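4.3 Setting up the Clotero layout for the first time

Assemble the track on a flat, hard surface. Carpet fibres can work into the axles and slow the train.

1. Lay out all curved sections loosely before joining any of them.
2. Push each pair of sections together until the metal connectors are fully seated. The rails must meet with no step between them.
3. Close the circle last. If the final joint will not line up, ease the two joints opposite it by a small amount and try again.
4. Place the locomotive on the track with all wheels on the rails, then couple the carriages one at a time.
5. Set the controller to 0, plug in the adaptor and turn the dial to 40.
6. Let the train run for 2 minutes, then check every joint for movement.

Note - the dial is marked to 45. Settings above 31 are not advised with a single carriage.

CAUTION: Unplug the adaptor before lifting or cleaning the track. Do not use oil on the rails.

A joint that works apart in use can be held with a short strip of tape across the outside of the rails. Keep the tape below the height of the wheels.

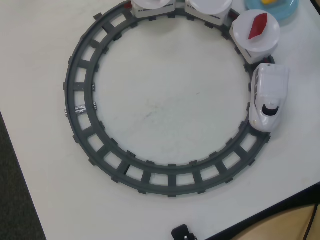

Can sections from the older Rultport set be joined to this track?
Only with the adapter piece, sold separately. The connectors on Rultport sections are narrower and will bend if forced.

Store the sections flat in the tray, connectors facing inwards.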